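The Tables of Bristunham Hall -- Gallery

Welcome to the gallery page of our table project. In January we began to clean, sand and put in order all the tables which belong to the Bristunham community hall, and many neighbours asked if they can see how it goes. I am not a professional writer and English is my third language, so please forgive me if some sentence is a little stiff. I have tried to write down the things that were useful to us, in case you have an old table at home and are wondering where to begin.

The hall has had its tables for a long time. Some came from the old school library, some from a church kitchen, and two from a family who moved to the coast and could not take them. They have been used for craft afternoons, for sorting clothes, for birthday cakes, for the seed exchange, and for the English conversation group where I first met most of the people named on this page. The room hire money from last year was 558 dollars after the power bill, and from this we bought sandpaper, oil, cloths and new felt for the feet.

Belmiro Aguiar taught us the sanding. He worked for many years in a joinery and he has a great patience with beginners. His first lesson was that you must look at the wood before you touch it with anything. Stand so the window is in front of you and let your eye follow the grain from one side to the other. After this you sand in the same direction as the grain, never across it, and you change to finer paper only when the old scratches are gone. We finished with 400 grit, which some of the group found too fine for a hall table, but Belmiro would not hear of stopping earlier.

For the wiping we used a cotton cloth, a bucket of warm water and a very small amount of Purevex soap. The cloth must be wrung out well. Urmila Nishad does the last wipe on most of the tables, and she goes over each one twice, once with the damp cloth and once with a dry one, always following the lines of the wood. 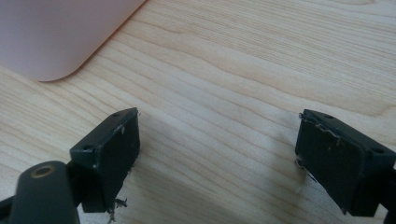
Pale tabletop with its wavy grain, and a dusty pink corner at upper left.

I like the grain on this one very much. The light beige and the darker tan go side by side across the wood, and in some places the lines bend and make long ovals. My daughter says they look like sand when the sea has gone out. Jae-hoon Tak says they look like a map of hills, and he has offered to name all the hills if somebody gives him a pencil. We did not give him a pencil.

There was some discussion about colour. Shanti Rathore wanted to stain the pale tables darker, so they would go together with the chairs and would not show tea so quickly. Umesh Dwivedi was against it, and I must say I was on his side. A pale table makes the room brighter in winter, when we turn on the lights already at four in the afternoon. In the end we put the question to the people who use the hall, and we received 96 slips of paper in the box by the door. Most of them wanted the tables to stay as they are. Shanti accepted this with good humour and has stained her own bookshelf at home instead.

Then we had to choose the oil. We tried two on the underside of a table, where it does no harm if you make a mistake. The first, from Mittal, gave a yellow tone which was nice but rather strong. The second was Somasus clear oil, and this one changed the colour very little, so it was the one we bought. You put it on thinly, wait fifteen minutes, and take off everything which has not gone into the wood. If you leave too much it becomes sticky, and then the paper of the craft group sticks to it -- I know this from my own kitchen table, where a part of the newspaper can still be read.

Please remember that cloths with oil on them must be laid flat outside to dry before they go in the bin. They can heat up by themselves when they are crumpled together. Umesh has put a notice about it beside the sink.

A few requests from the group, now that the tables are back in use:

Use a mat or a folded towel under anything hot, also under the big teapot.

Lift the tables when you move them, one person at each end. The felt is for small movements only, it is not for pulling a table across the whole hall.

If you spill something, wipe it at once and leave the table uncovered until it has dried.

For painting and glue, please take the plastic cover from the cupboard under the stage. The cover is heavy, so ask for help.

People have been generous to us. The donation jar at the January morning tea held 1,036 dollars when it was counted, which was much more than we had hoped, and it will pay for the repair of the folding tables. Their hinges are worn and one of them has closed on my thumb already. Belmiro thinks he can save all of them except the one with the cracked leg, and this one he would like to cut down and make into a low bench for the shoe corner.

If you wish to join us, we meet in the hall at ten in the morning and work until lunch. Bring old clothes and a dust mask if you own one. You do not need any experience, I had none myself. Children are welcome at the wiping and the felt, but the sanding is for grown-ups. Shanti usually brings lemon cake, and Jae-hoon makes coffee which is too strong for most people, so there is also hot water to put in it.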